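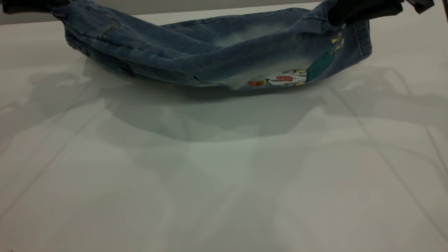

Small jeans held at both ends above the table, with the printed patch on the outside of the cloth.

Folding and storing children's printed denim

Denim with a printed motif needs slightly different handling from plain denim. The cloth tolerates hard creasing. The print does not, and a fold line left across it for a season will usually show as a crack.

Before folding
Hold the jeans by the waistband and one hem and let the middle sag. Bunched cloth drops open and the legs can be separated by hand. Give two short tugs along the length, then lower the jeans onto a clean, hard surface. A white or pale benchtop makes lint and loose thread easier to find.

Smooth from the waistband towards the cuffs. Check that the pocket bags lie flat. Turned cuffs should be opened, brushed out and turned back along the original stitching.

Folding
Lay one leg over the other with the print facing up. Note where the motif ends and make the first fold at least 3 cm clear of it. Fold the remainder towards the waistband. If a fold must cross the print, roll the garment loosely instead – print side out.

Washing
Turn inside out and close all fasteners. Wash cold with similar colours. Faded, stonewashed denim releases less dye than dark denim but should still be kept away from whites. Do not iron directly over a print; press from the reverse through a cotton cloth.

Storage
Stack no more than 4 pairs. In a humid laundry, leave the lid of the tub ajar for a day before sealing. For clothes packed away in December, place a sheet of acid-free tissue over each motif. The Werkine shallow tub takes two stacks side by side.

Harthorpe Household Notes, sheet 674. Revised 6th June.
See also: Removing adhesive residue from denim.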